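Which Hand Should the Robot Wear?

By Rosario Rinaldi

Hold out your hand and look at it for a moment. You have five fingers, and with them you can pick up a pea, a shoe, or a wet bar of soap. You never stop to choose a different hand for each thing. A robot arm is not so lucky. The arm can bend and turn very well, but at the end of it there is only what people put there. This part is called a gripper.

In our workshop at Palomino we try grippers one after another, and we write down what they do well and what they do badly. I will tell you how we make the test, so you can understand it and maybe try a small one at home.

What is a good grip?

When you take an egg, you squeeze a little. When you open a jar, you squeeze a lot. Your skin tells you if the thing is slipping, and your muscles answer very fast. Many grippers have no skin that feels. They must be told how far to close and how hard to press. If they press too little, the thing falls. If they press too much, the thing is crushed.

Three kinds of gripper

The first kind has two fingers that stay straight and move together like a sliding door. Engineers call it a parallel gripper. It is simple and strong, and it likes things with flat sides, such as a box or a book.

The second kind is a suction cup. Air is pulled out from under the cup, and the thing sticks to it. It works very well on glass or smooth plastic. On a sponge it does not work, and you can guess why: the air comes in through all the little holes.

The third kind has soft fingers, made of rubber. Air goes inside and they bend around the thing. They are gentle, but they can be slow, and a heavy thing may slide out of them.

How we compare them

Samuele Cocco keeps the list of test objects. There are 24 of them now, from a tennis ball to a bag of rice. Every gripper must try the same objects, in the same places, with the same arm. If we changed the arm also, we would not know which change made the difference. This rule is called a fair test, and you perhaps know it already from school.

In April we finished a long round with two parallel grippers. We call them Futer and Hirkari. Together they made 4000 tries. Futer dropped the object 427 times and Hirkari dropped it 445 times. The numbers are very near to each other, so we could not say that one is better for everything. We had to look at each object alone.

The difficult ones are the foods. A bread roll has no flat side. One roll is long and another is short, and the crust can be hard while the inside is soft. In a basket it is more difficult again, for the fingers need space to go down on both sides, and the wall of the basket can be in the way.

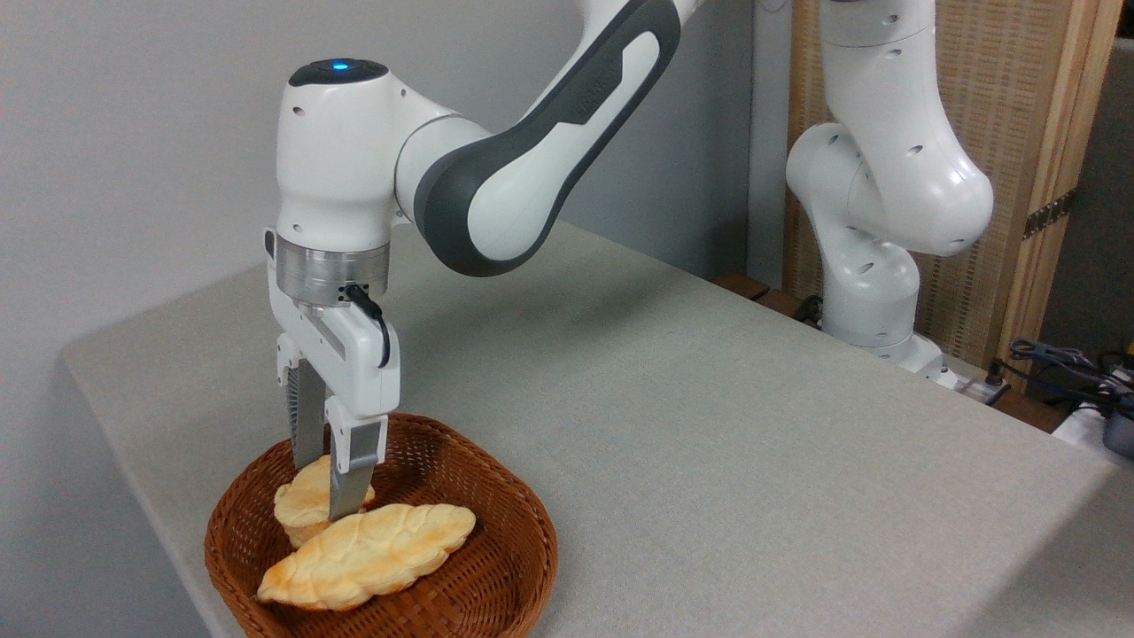

Before the fingers close, the arm must bring them to the right place. If they are too high, they hold only the top of the bread and it may slip. If they are too low, they can push on the basket or on the bread beside it. Raffaele Marino changes the height by a very small step and tries again. It is slow work, but I like it.

Try it at home

Take kitchen tongs, a spoon and two pencils. Put a grape, a sock and a slice of bread on the table. Use only one tool at a time and try to move each thing into a bowl. Make ten tries with each, and write down how many times you dropped it. Did one tool win with everything?

Comments

Nazareno P.: My daughter says the pencils are the worst with the sock. We did the grape also and it is now under the fridge.

Class 4, Fadach School: We used clothespins too! Can you test a banana please?

Rosario Rinaldi: Hello Class 4, I will ask Samuele to put a banana on the list.

We use cookies to remember your settings on this site. Accept all | Manage choices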